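The house rules for teaching a robot to do the washing

By Benvinda Cunha

I've got a confession to make before we start: I am a terrible rule follower. I park badly, I skip the first three pages of every manual, and I once dyed a whole load of my sister's work shirts pink after she had specifically asked me to read the label. So when the people at Drivalby invited me to spend a couple of days learning to collect demonstrations for household robots, and then posted me 17 pages of working rules to read on the train, my heart sank a bit.

I read them, though (there was no signal past the second tunnel). And I've been boring my friends with them ever since!

Drivalby has one long room over a tile shop, and on a busy day there are six people in it, each at a table, doing chores. Folding, sorting, opening, closing. You do them with a gripper you hold yourself, squeezing it open and shut, and the recordings go off to be used for training. The rules are pinned up by the kettle, where you can't avoid them, and they were mostly written by a former tailor named Henriques, who still says "seam allowance" when he means "leave some room".

Rule one is about pace. You are meant to work at the speed you'd want a machine to work at in your own kitchen with your own gran standing next to it. I thought I was doing this. I was not doing this. Henriques watched me whip through a pile of tea towels and asked, very kindly, whether I had a bus to catch.

Then there's the rule about mistakes, and it took me most of the first morning to come round to it. If you fumble something, you don't stop and start again. You carry on, sort it out the way you normally would, and mark the recording afterwards so that whoever uses it knows what they're getting. What you must never do is quietly bin the ugly ones. Somebody on an earlier project did just that, apparently, and handed over 500 beautiful recordings in which no sock was ever dropped. The robot had no clue what to do with a dropped sock. They had to do the whole lot again in October and the biscuits budget never recovered.

There's a page on privacy that I wish more offices would copy out. No post on the tables, no phones face up, no photos on the walls behind you, and no clothes with a name badge or a school crest on. If a visitor wanders in, you put the gripper down and wait. Anyone can ask for a recording to be removed, and they don't have to say why. I tested that one, being nosy, and mine was gone before I'd finished my tea.

But the longest section by miles is about soft things. Hard things are easy to write rules for: a mug is the same mug on Monday as it was on Friday. Cloth shifts about, bags sag, and a zip lies one way now and another way as soon as you've touched it. The rules say you have to line up properly before you close the jaws, and that you must take hold of something meant to be held. You also have to vary where you begin, so that the robot doesn't learn one lucky angle and nothing else.

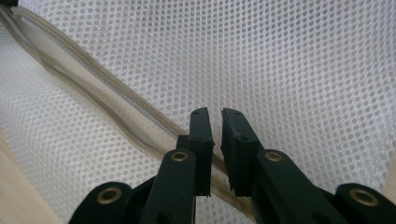
Lining up on the zip: open jaws either side of the teeth, white mesh all round.

My own weakness is mesh. It slides, it billows, and all those tiny holes make my eyes go funny after a while. The rule is 20 minutes at a stretch on anything fiddly and then you swap to something dull, and I was very glad of it. (I got put on spoons. Spoons are lovely.)

Are there things I'd change? A few. The section on checking the kit before you start is written as if you already know what a worn pad looks like, and I didn't until Henriques put an old one and a new one in my hand. I'd like a drawing there. I'd also like the wording to be the same from one place to the next, because Derach and Fulora, who do similar work, each have their own version, and what one calls a "failed" attempt another calls "partial". If you're swapping recordings between you, that's a proper headache. There's talk of the three of them sitting down to agree a shared list of words, and I've offered to do the typing.

I went home on the second evening and did my own laundry at gran speed. It took ages. I read the labels, too.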